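Mansour guest house refurbishment
Progress report to the Flolico fund, period ending February
Prepared by Lies Van den Broek

1. Where the work stands

Of the 15 rooms covered by the grant, 2 are still waiting for carpet. The rest have their beds, nightstands and sofas in place. Painting is finished on both floors. We kept to the plain cream wall color and dark baseboards agreed in the first plan, and no room needed a change to the layout.

2. Furniture

The nightstands came from Kurkelar in one delivery. Each has a white drawer front and an open shelf underneath, in a light wood finish. The lamps are the brass ones with the drum shade and pull cord. The sofas are the blue-grey model. Seat covers crease quickly and we have asked the supplier whether a firmer filling can be fitted under the same fabric.

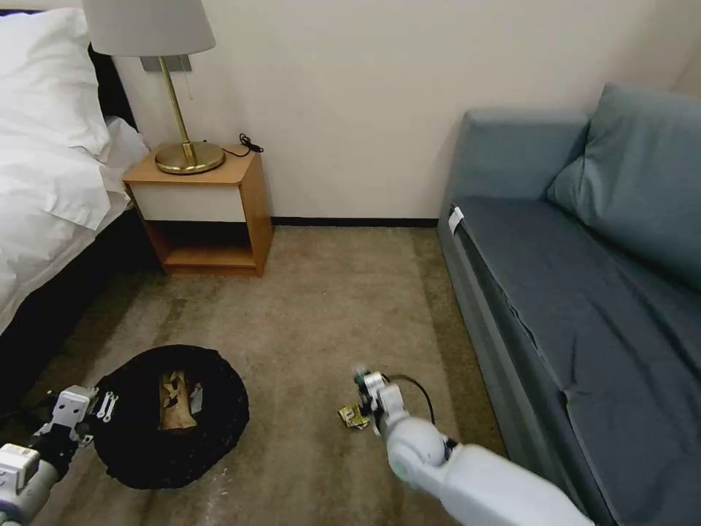 3. Bedding

Skoton supplied 107 pieces of white bed linen, counting pillowcases. All have been washed once and put into use or on the linen shelves. We have no losses to report.

4. Cleaning and handover

Rooms are cleared of litter before the carpet is cleaned. Wrappers, bottle caps and other small rubbish go into a black bag set open on the floor between the bed and the sofa. Carpet marks are written down room by room. Lighter scuffs toward the middle of the floor will be treated with the rest of the carpet cleaning. Lamp cables still need to be tied up behind the nightstands, and tags left on sofa seats are to be removed at the final check. 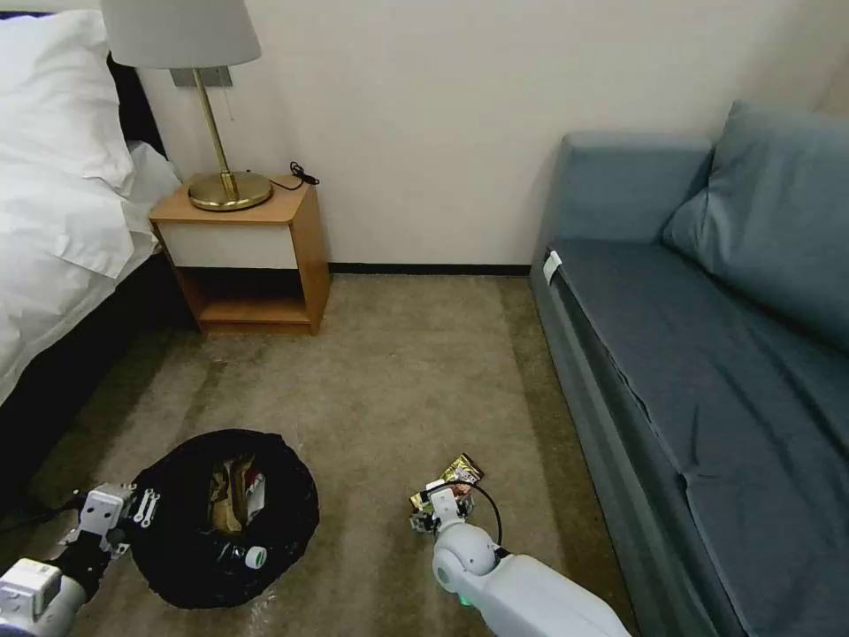 5. Budget

Spending is within the approved amount. We ask to move $1,000 from the paint line, which was underspent, to carpet cleaning. No other changes are requested.

6. Next period

- Lay carpet in the last two rooms
- Tie up lamp cables in all rooms
- Get an answer on the sofa filling
- Send final invoices to Flolico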